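Part-Time Gift Wrapper and Parcel Clerk, Trutton Stationers, Kevville

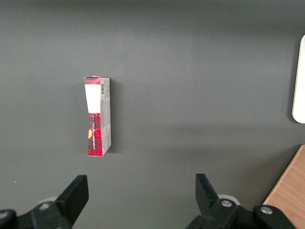

Trutton has been selling paper, ribbon, and pens to the people of Kevville long enough that some of our customers are still working through their first roll of tape. We are a small shop with a wrapping counter in front and a packing room in back, and we need one more pair of hands to move between the two.

The job is part-time, 4 days a week, 5 hours a day. You pick mornings or afternoons when you start, and after that we would like you to stay picked. Holidays get busier. If you have plans to be on a beach the week before Christmas, tell us now so we can be jealous in an organized way.

What you would do

Wrap things. Customers bring us what they bought here, and also what they bought elsewhere and are hoping we will not recognize. We wrap both and charge for the second. Books and boxes are the easy part of the day. You will also meet teapots, umbrellas, and, every October, at least one pumpkin.

Pack online orders. These go out in the afternoon pickup, and the driver does not wait. Fountain pens get padding on all sides. Ink gets a sealed bag and then another sealed bag, for reasons that are still visible on the packing room floor.

Keep the ribbon wall in order. It runs by color and then by width. Indira Gowda set up the system and can tell from the door if something has been put back wrong. She will be nice to you about it the first time.

Help at the register when the line reaches the greeting cards. You will be trained on it. The register is called Grulness, after the company that made it, and the name suits it better every year.

Who we are looking for

Someone who can fold a straight edge and talk to a customer at the same time. You do not need retail experience. You do not need to know what a Japanese pleat is, although you will, and then you will start doing it to your own family's presents and they will find it a little much.

You should be able to stand for most of a shift, lift a carton of copy paper, and read handwriting. The last one is harder than it sounds. A good share of our gift tags are dictated by phone or scrawled on the back of a receipt, and we once sent out a very handsome package wishing somebody a happy birthday from Ant Linda.

It helps if you like people in small doses, frequently repeated. It also helps if you can tell a man politely that the paper he has chosen for his wife's anniversary gift has baby ducks on it.

What you get

An hourly wage, which we will tell you on the phone before you come in, so you do not have to iron a shirt to find out. Paid breaks. A staff discount on everything except the imported pens, where the margin is so thin that we barely get a discount ourselves. Paid training for the first 2 weeks, mostly at the counter with Gangadharan Raju, who has wrapped a full-size cello and would be happy to describe it.

We also close for lunch. It is an old-fashioned habit and has cost us some business, and we are keeping it.

How to apply

Write to Narayanan Kaimal at the shop, or drop a letter through the slot on the Kotian Street side. One page is plenty. Tell us where you have worked, which hours suit you, and the worst present you have ever had to wrap. Please leave out the word "passionate." We had nearly 100 letters last time and it was in most of them, applied to tape.

Letters should reach us by January 15, 2025. If we would like to meet you, Narayanan will call to set up a visit of less than an hour. Part of it is a conversation and part of it is a wrapping test: one box, one object that is not a box, and all the paper you want. Murali Namboodiri, who owns the place, may wander through and ask what you think of curling ribbon. There is no right answer, but he does have a strong opinion.

We reply to everyone, by mail, on good paper.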